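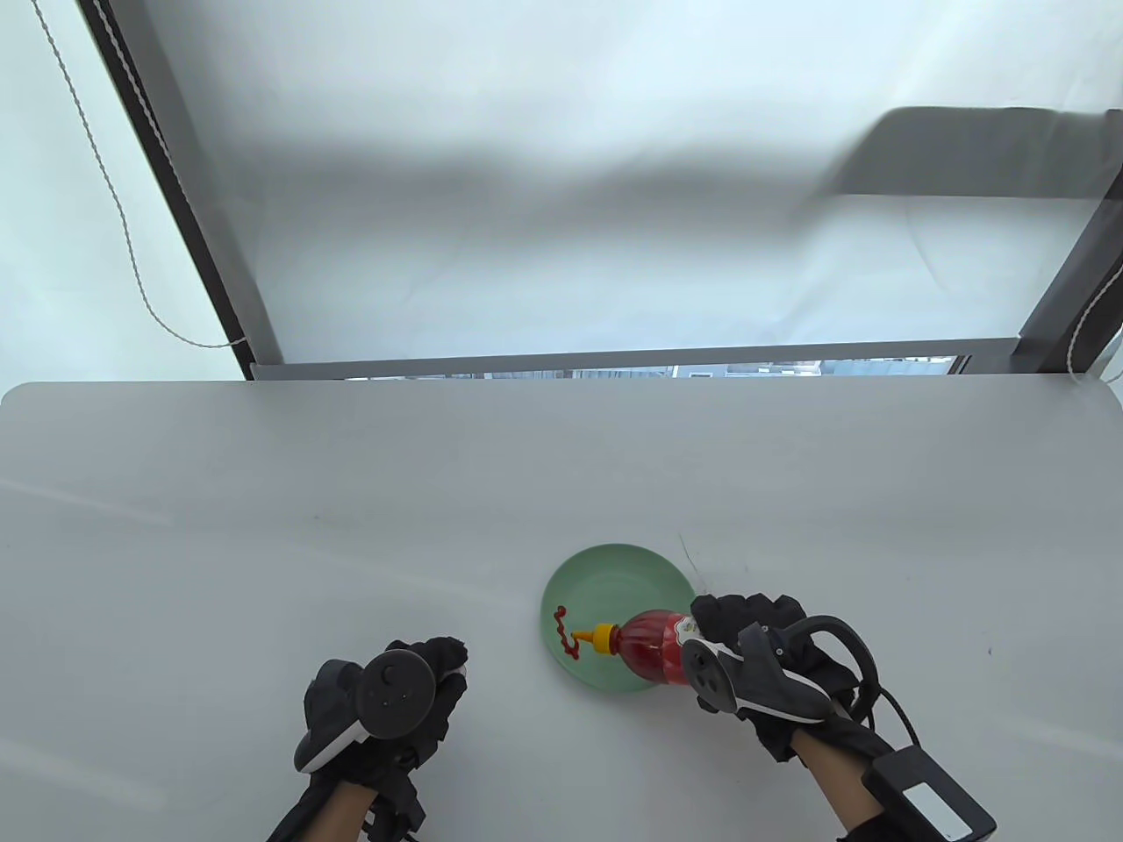

4. Setting up the sauce station

Applies to: Melemier central kitchen, Aguirre building, all shifts
Section owner: Macario Quintero
Last changed: 6 August 2019

Before you start

Section 4 covers the recording table, where one of us puts ketchup on a plate by hand so that the Nirnach plating arm can be taught to do it later. The supplier's own booklet calls this "effortless knowledge capture." I have done enough of it to disagree. Your forearms get tired, you squeeze slower than you do on the line, and you will spend more time on straps than on sauce for the first few days.

You need:
- both black gloves, with a tracking controller on the back of each
- the wrist box for the right arm
- a full squeeze bottle of ketchup and a spare
- pale green plates from the recording rack (white ones disappear against the table)
- the recording tablet with Takolau open and logged in under the station name

Note: Log in under the station name. Do not use your own. The supplier wanted individual logins so that it could rank operators by speed. We said no, and Eliseo Magaña got that in writing. If the tablet asks for your employee number, press Skip and tell him.

4.1 Getting the table ready

1. Wipe the table and let it dry. Look for hairs and threads, on the cloth as well as the table.

2. Pull the blind most of the way down. The booklet says the cameras cope with any lighting. Ours lose the plate rim in direct sun, so we keep the blind down and leave the ceiling lights alone.

3. Set one plate in front of you, within easy reach of the hand you pour with. There is no mark on the table and you shouldn't add one. The plate is supposed to land in a slightly different spot each time.

4. Stand the bottle to the right of the plate, cap on top, with the nozzle clear.

4.2 Gloves and cables

1. Put the left glove on first. Once the right one is on, small buckles are hard work.

2. Strap the wrist box to your bare right forearm. Roll your sleeve up past it. Snug is enough.

3. Run the cable with a loop of slack at the wrist. Bend your hand all the way forward and back. If the cable pulls, give it more.

4. Rest both hands on the table and wait for the two green dots in Takolau. Lifting a hand early means starting the check over.

CAUTION: Keep the cable loops away from the table edge and from anything that rolls. Take the gloves off before you walk anywhere, including to the sink.

CAUTION: Recording gloves are not food gloves. Whatever goes on a recording plate goes in the bin afterward. It never goes out to a customer, however good it looks.

4.3 Recording a pour

1. Press Start on the tablet, or have a second person press it.

2. Pick up the bottle with your right hand and tip it until it is nearly level, nozzle toward the far side of the pour from your palm.

3. Draw the line the tablet asks for: wavy line, zigzag, hook or short dash. Use steady pressure and don't go back to fix a thin spot. A repaired line counts as a different task and the software can't tell the two apart, whatever the sales visit led us to believe.

4. Keep your left hand on the table unless the plate slides.

5. Set the bottle upright again before you let go.

6. Press Stop. Choose Keep or Discard.

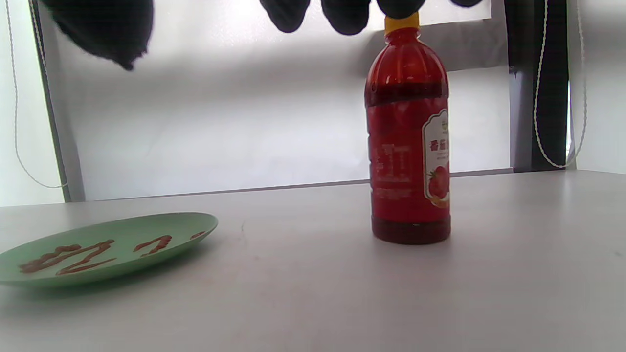
Bottle upright on the table, gloved hand at the yellow cap, plate with ketchup strokes to the left.

Note: Discard is there to be used. Some people have been keeping bad pours because the day's count shows in large type at the top of the tablet. The count has no bearing on your hours or your review. If a supervisor tells you it does, ask to see where that is written.

4.4 Breaks and limits

Sixteen pours make a set. After a set, gloves come off for at least 7 minutes. One person does no more than 38 pours in a shift, even if the schedule is behind – and it will be behind, since it was drawn up before anyone here had tried the straps on.

Time at this table is paid at your line rate and counts as line time. Put it on the sheet as "sauce, recording."

4.5 What the arm does with all this

You will be asked, so here is what we know. The supplier has 743 kept pours from this kitchen. The arm will be tried on one sauce, on one shape of plate, at one table. It doesn't change an empty bottle, clear a blocked nozzle or notice that the ketchup has gone watery. Those jobs stay with whoever is at the station, and so far nobody has said how long they are expected to take or who covers them when two come at once.

Management's position is that no sauce post goes away during the trial. The memo says nothing about after it. I have asked twice and will update this section when there is an answer. Until then, please don't repeat the line about the arm "freeing us up for creative work." I haven't seen a job description for that.

If you would prefer not to record, tell Macario or Eliseo before the shift starts. You'll be put back on the line and no reason is needed.

4.6 Common faults

One dot green, one gray: Left controller is usually asleep. Press and hold any button on its face.

Both dots gray: Cable at the wrist box. Push it in until it clicks.

Hand on screen drifts away from your real hand: Stop, lay both hands flat, run the check again. Discard the pour.

Bottle spits: Air at the nozzle. Tap it upright and squeeze a little onto a scrap plate before the next Start.

Tablet says "Great work!" after a pour you know was bad: Ignore it and press Discard.

4.7 Closing down

1. Gloves off, right one first, then the wrist box.
2. Coil the cables loosely. No knots, no rubber bands.
3. Wipe the controllers with a dry cloth only.
4. Empty the plates into the bin and send them to the wash with the rest.
5. Cap the bottle and write "recording" on the label so it doesn't end up back on the line.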